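HOSPITALITY OPERATIONS 2
Handout 6: The service counter and what goes under it

Read before Wed 13 March. Bring your station sheet from the last practical.

1. Where we left off

Last time we covered the hot side of the line: pass, heat lamps, plate storage. Today is the front counter, where guests pick up drinks, ask for things, and leave things. Most of the complaints collected in the Dundavville survey were about this spot. Of 3,264 comment cards, 1,084 mentioned the counter, and 536 of those were about clutter or about staff having to hunt for small items. Food came well behind.

2. Terms

Top: the working surface. In this course it is always stainless steel unless stated.
Cubby: an open compartment under the top, with no door.
Lower section: whatever is below the cubby shelf. Often dark, often forgotten.
Reach item: anything used several times an hour.
Reserve: unopened stock of a reach item.
Stray: an item with no assigned place, or one that has left its place.

3. The top

Keep it clear between guests. Brushed steel shows streaks when wiped across the grain, so wipe along it. Use one cloth for the top and another for the shelf, and do not swap them halfway through a shift. Nothing is stored on the top overnight.

Edges get missed. Run the cloth along the front lip and then under it, where fingers go.

4. The cubby

Open shelving is quick to use and quick to fill up. Doors hide a mess, but they also slow down the person working, and at Stovia they were taken off in June for that reason. Without doors, the shelf is on view to anyone standing at the right angle, so it has to be kept to the same standard as the top.

Rules for the cubby shelf:
Reach items at the front, reserve at the back.
Tissue box with the opening up and the next tissue showing.
Clean cups are stacked in a sleeve or holder. A single cup on the shelf is treated as used and thrown out, whatever it looks like.
Used napkins go in the bin at once. The shelf is not a halfway stop.
No personal items. Use the lockers.

Dark wood panels inside a cubby look good with steel but make it hard to see crumbs and spills. Check them with a flashlight at close. Wipe with a damp cloth, then a dry one — standing water gets into the joints.

5. The lower section

Pull everything out once a week. Anything you can't name or match to the stock list goes to the supervisor's desk with a tag on it. Chemicals are never kept here, even for an hour.

6. Sorting practice

For the shelf under the counter, decide what is a reach item, what is a stray, and what goes straight in the bin. Write the action next to each item on your station sheet. The lower section counts too.

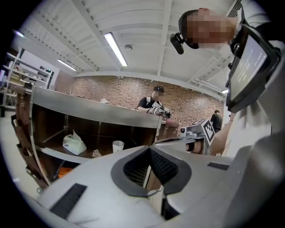 Agata Ruggiero would let the lone cup stay if the person on shift can say when it was put there; in her view the rule wastes cups on a slow day, and a marker and a time on the base would solve it. The course rule stands for the practical, but you may argue her side in the written part.

7. For the practical

You have one counter per pair. One person clears and wipes the top, the other does the cubby and lower section, then you change over and check each other's work. Initial the sheet in both places.

Reading: Mäkelä, chapter on open storage. The Cemcombe checklist is optional, but the page on closing checks is useful.

Questions about the station sheets go to Assunta Dal Bello before class. Late sheets are marked down one grade.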